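3.2 Session length and role assignment

The second data set comes from Flaltlow, an asymmetric multiplayer game in which one player hunts a group of others across a closed map. Haf Eynon and Damian Walczak collected 2162 match logs from public servers in October. We dropped 362 of them — most were matches where the hunting player left before the first minute was up — and kept the rest for analysis. Role assignment in the public mode is random, but players can set a preference, and the server follows it when the queue allows.

We treated a role as preferred if the player had asked for it in at least 15 earlier matches. Players with a shorter history were placed in a separate group and are reported in Section 3.4. This cutoff is the one used by Mancuso and Saludo in their study of Trekley, and we kept it so that the two sets of results could be compared.

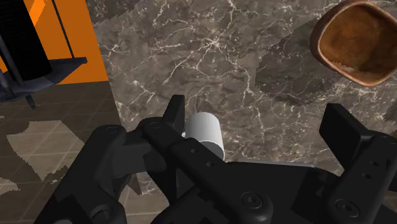
Figure 4. Rendered view of a black gripper over a veined marble countertop.

Players who got their preferred role stayed longer in the queue after a loss. The effect was stronger for the hunting role than for the hidden group, and it held when we removed the 400 longest matches. Map choice made little difference. The one exception was Altetti, the smallest map, where hidden players left early no matter which role they had asked for. We did not test whether this comes from the size of the map or from its few exits.

Voice chat was not logged, so we cannot say how much of the difference comes from players who already knew each other.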